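Sourdough starter and a long trip away, what do you all do?

csenge_b
Posted in Bread & Baking

Hello everyone! I'm going to be gone most of June to see my sister, and I've had my starter going for 3 years now, so I'm a little nervous about leaving it (my husband is a dear man but he will not feed it, we have been through this). It's a plain rye and white mix and it lives on the counter. Do I put it in the fridge and hope? Dry it? Give it to a neighbor? I'd love to hear what has worked for you.

TinyauT
Fridge, no question. Feed it, let it sit out for an hour or so until you see the first bubbles, then lid on and to the back of the bottom shelf. I make mine quite stiff before a trip, like a dough you could roll into a ball, and it seems to slow down a lot that way. When I get home there's gray liquid on top and it smells like nail polish, and after two or three feedings it's back to its old self.

cornel.onu
I'm going to disagree with Tin-yau a little, with love. Four weeks in the fridge is fine for an old starter, sure, but I lost one that way when our power went out, and I was heartbroken over it for longer than I'd like to admit. Now I always dry some as well. Spread it thin on parchment, leave it out until it snaps, then crumble it into a jar.

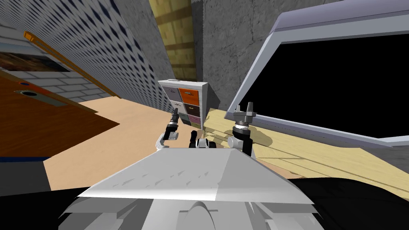
The jar goes in the cupboard with the flour and I write the month on the lid. I've brought flakes back after more than a year, with lukewarm water and a spoonful of rye, though it took most of a week and I nearly gave up on it twice. So do both, Csenge! It costs you a sheet of parchment and a bit of flour.

TinyauT
Fair enough about the power. I still think drying is a lot of bother for one month away, but I can't argue with a backup.

yeeman
Whatever you do, please don't close the lid tight. I had a clip jar from Gurik with the rubber seal and opening it was like New Year's Eve. My ceiling still has a spot.

Chunyin_L
I dry mine too, but not in the oven with the light on like some people suggest. My oven gets up past 90 in there with just the bulb, and a friend of mine forgot hers was inside and preheated for pizza. Counter and patience is my way.

csenge_b
Oh, you are all so kind, thank you! I've got some spread out on parchment next to the toaster as I type, and the rest will go in the fridge, stiff, with a loose lid. Cornel, do you stir the flakes in dry or soak them first?

cornel.onu
Soak first, until they go soft and milky, then add the flour. Have a lovely time with your sister!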